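Speaker notes: Perrin open day, bathroom cleaning demo

Slide 1. Thank the hosts at Zimalix. Say who is in the room: hotel and care home cleaning managers, mostly. Ask people to hold questions until slide 8.

Slide 2. Why we went. Hundach runs 964 guest rooms, and the bathroom takes longest in every one of them. We wanted to see a robot at work in a small bathroom before anyone talked price. Visit was in March, doors opened at 9.

Slides 3 to 6. Go through these slowly, then leave the last one up. 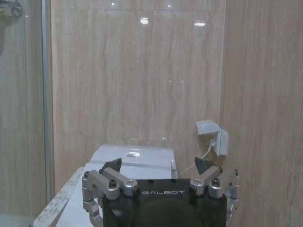
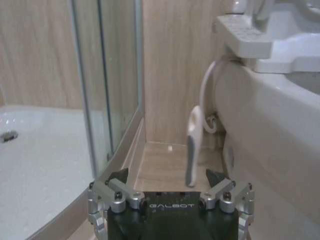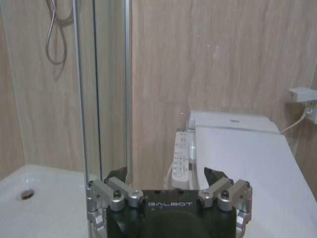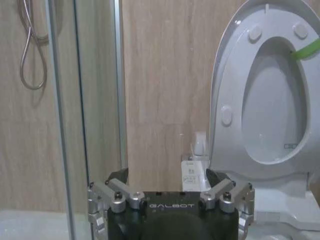

Views from the robot's wrist, in the demo bathroom. Gripper by Galbot; toilet and wood-grain wall panels in all four.

Points to make while the last one is up:
- Space is tight. Glass on one side, toilet on the other. Compare with our own floor plans.
- Cables and hoses near the toilet. Ask the audience how theirs are run.
- Seat up and seat down are two different jobs. Mention the bidet seat on slide 5.

Slide 7. What we asked the Perrin staff. Who resets it after a fault? Can it share a shift with a person? They answered the second one (yes, with training) and promised the first in writing. Still waiting.

Slide 8. Next step is the Fivetden trial, 24 rooms on one floor, no change to staffing. Almost 100 people have signed up for updates. Sheet is by the door. Take questions.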